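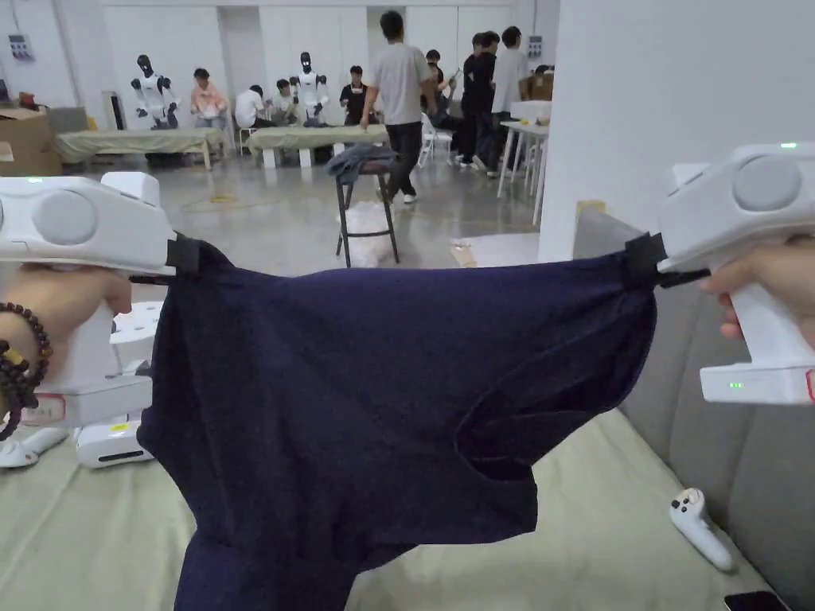

Bench tips: keeping a pair of hand grippers going on laundry work
Parveen Bangash
Updated 2026-06-16

Quick page, written between jobs, will tidy later. Covers the hand-held pair on the folding table, left and right. The big robots have their own page. Most of this is cleaning. Cotton is filthy stuff for a mechanism.

Before you start

Power off, both sides. Wait for the lights to go out. Then unplug.
Lay them on a cloth, never straight on a bare table. The housings are white and every scuff shows.
Put a tray down for screws. A muffin tin is better than a tray. One cup per side so left and right don't get mixed.
Take your rings off. Bracelets too if they're loose, beads catch on the trigger guard and on the clip.

Lint

This is ninety per cent of what goes wrong. T-shirts shed, towels are worse, anything fleece is a nightmare. The fluff works its way back from the jaw tips to the pivot and packs down like felt. Jaws go slow, then they stop closing all the way, then somebody squeezes harder and strains the trigger.

Soft paintbrush first, half-inch, the cheap kind with the bristles trimmed short. Brush outwards, away from the pivot.
Tweezers for the packed bits. Plastic ones if you have them.
Bit of masking tape wrapped sticky side out round a lolly stick gets into the corners.
Don't use canned air. Blows it further in. I did this for months and wondered why it kept comming back.
Hand vac is fine with a stocking over the nozzle. The Gaete one in the cupboard has enough pull, the older one doesn't.

Do it at the end of the day, not the start. Lint left overnight in a damp hall sets hard.

Jaw faces

They pick up fabric softener. You can't see it but you can feel it, a sort of waxy drag, and then thin knits start slipping out at the shoulders. Washing-up liquid, one drop in a mug of warm water, cloth wrung nearly dry. Wipe, wipe again with plain water, dry with kitchen roll. No white spirit. No nail varnish remover (yes, someone).

If they've gone shiny after that, 400 grit wet and dry, used dry, a few light strokes across the face. Light! You're only taking the shine off. Both jaws the same amount or the grip goes lopsided. Still slipping, change the pads, they're cheap.

Pivot

One drop of dry PTFE lube every 2,000 grips, going by the log. Work the trigger till it moves freely, wipe off whatever comes out. Ordinary oil holds fluff and marks the garments. Nadhirah got a grey line across a whole batch of pale shirts once from too much lube, and it does not wash out at 40.

Clips and straps

Check these every time, takes seconds.
Strap should be snug with no twist. If you can turn it with a fingertip it's too loose.
Look at the back of the clip where it bends. White line in black plastic means it's about to go. Swap it now.
Velcro full of fluff: old toothbrush, or drag the edge of a bank card through it.
Don't cut the tail of a new strap flush. Leave a thumb's width. You'll want it when the next clip is slightly fatter than the last.

Round pads on top

Dry microfibre cloth. That's all. Don't pick at the edge, don't lean them face down on the pad, and don't stand your tea on one. Re-seat is a proper job and you have to run the alignment again afterwards.

Powering up again

Right first, then left. Don't ask me why, ours pairs quicker that way round.
Wait for steady green on both before you pull a trigger. If one side blinks, leave it a minute. If it's still blinking, off and on again, and only then go looking for a cable.
Open fully, close fully, on nothing. Then on a folded tea towel. Then on one layer of T-shirt. If the towel holds and the T-shirt doesn't, back to the jaw faces section.
Compare left and right by feel, swapping hands. You get used to your own bad trigger and stop noticing it.

Cable ties and stickers

Stickers stay on. Even the tatty ones. They say which side and which spare fits, and the spares look identical till you've stripped a thread.
Cables along the back of the table, never over the front where a sleeve can hook one. Loop any spare and tie it with a hook and loop tie, not a zip tie, you'll only be cutting it off again.
Anything that has to cross the floor gets tape over it. Bright tape.

Table cloth

Plain, pale, one colour. Wash it weekly with no softener (see above). Iron it or at least pull it flat, ridges under the shirt make the folding look worse than it is. Clip it under the edge with the Drelholm bulldog clips. The cloth sheds too so if you buy a new one wash it twice before it goes anywhere near the jaws.

Spares to keep in the tin

Jaw pads, two sets
Clips, both sides
Strap, longest you can get, cut to suit
Pivot screws. The short ones. Long ones go in fine and then bottom out on the housing, crack it, that's a repair
Driver that fits them, tied to the tin with string

Liluro do the pads. Order code 78 on their sheet, the soft ones. The hard ones are for boxes and they're useless on jersey. Delivery slow in December, order early.

Cracked housing

Hairline, nowhere near a screw: clean, tape, carry on, write it in the book.
Through a screw hole: stop using it. Glue doesn't hold there, I've tried three kinds and the trigger load opens it up every time. Needs a new shell. Swap is fiddly but doable, do it over a towel so the spring has somewhere to land. Take a photo before you lift the top half off. Spring goes short leg to the front.

Storing

In the Preller case, triggers released, jaws slightly open with a scrap of T-shirt between them. Closed tight they take a set. Lid down, off the floor, away from the radiater.

Anything I've missed, tell me or Nadhirah Yeoh, or just write it on the lid of the tin in pencil and I'll add it.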